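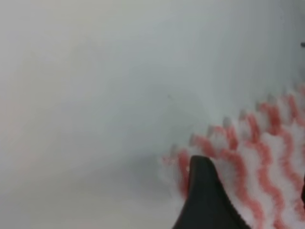
Beltura Notes is a small program for Windows that keeps your short notes on the edge of the desktop. You install it, you press one key combination, and a narrow panel comes out from the side of the screen. The panel does not take the focus from your other window unless you click on it, so you can continue to type your letter or your table and only look at the note. The default background of the panel is a plain one, in the same family as the pale gray-white surface in the picture, with no pattern and no printed text on it, and a soft gray shadow is the only decoration we allow. If you prefer something stronger, there are 17 color themes in the settings, and two of them are made for dark rooms.

What the program does

Each note is a simple text file on your own disk. You can open it with Notepad or any other editor, also on a computer where Beltura Notes is not installed. The name of the file is the first line of the note. When you change the first line, the file is renamed at the moment you close the panel, and the old name is kept in the history for 80 days.

Notes can be pinned to a program. For example, you pin a note with shortcuts to your drawing program, and then it comes up only when this drawing program is in front. This was the most requested function in version 2, and in version 3 we wrote it again from zero. It now works also with programs from the Microsoft Store, which was not possible before.

Search is started by typing. There is no search button. When the panel is open and no note is selected, you begin to write and the list becomes shorter with every letter. The search looks into the text of the notes and also into the tags. Accents are ignored, so "resume" will find "résumé" and the other way too.

You can set a reminder by writing the time at the end of a line, with the sign @ before it, like this:

Call the bank @15:30

The reminder appears in the notification area of Windows. If you have turned on the quiet hours, it will wait until they are finished.

Editions

Free: up to 204 notes, one computer, all themes. There are no advertisements and no account is needed.

Home: no limit of notes, up to three computers, pinned notes, history.

Office: the same as Home, plus shared folders on a network drive and a settings file which the administrator can send to all machines.

Both paid editions are bought one time. You get all updates inside the same main version, and a lower price when the next main version comes. A student can write to us from a school address and receive the Home edition for half the price.

System requirements

Operating system: Windows 10 or Windows 11, 64-bit
Memory: 384 MB free
Disk: 80 MB for the program, your notes are extra
Screen: any size, more than one monitor is supported
Internet: only for the download and for the activation of paid editions

The 32-bit version is still on the archive page, but it stays at version 2 and receives only security corrections.

Moving from another program

The import window reads plain text, RTF and the export files from Wistico and Khunthong. From Wistico the colors and the tags are both kept. From Khunthong only the tags are kept, as this program saves its colors in a separate place that we cannot read. Pictures inside notes are put in a folder with the name "attachments" and a link is left in the text. Please make a copy of your old notes before you start the import – a big collection can take several minutes, and it is better not to close the window during this time.

Known problems

If you use the taskbar on the left side of the screen, the panel can open under it. Go to Settings, Position, and choose "Right edge". A real correction is planned for the June update.

With the Cetska keyboard tool running, the key combination Win + Shift + N may be taken before our program can see it. Change the combination in one of the two programs.

On some laptops with two graphics cards, the panel is a little blurry after the laptop wakes from sleep. Closing and opening the panel one time will help.

Uninstalling

Use "Apps and features" in the Windows settings, as with every other program. Your notes are not deleted. They stay in Documents, in the folder Beltura, and you can move them or delete them by hand. The settings are kept in a file in the same folder, so if you install the program again later, it will look the same as before.

Download

Current version: 3.1
Languages: English, German, Spanish, Czech, Thai
File type: installer or portable ZIP

The portable version has all functions except the automatic start with Windows.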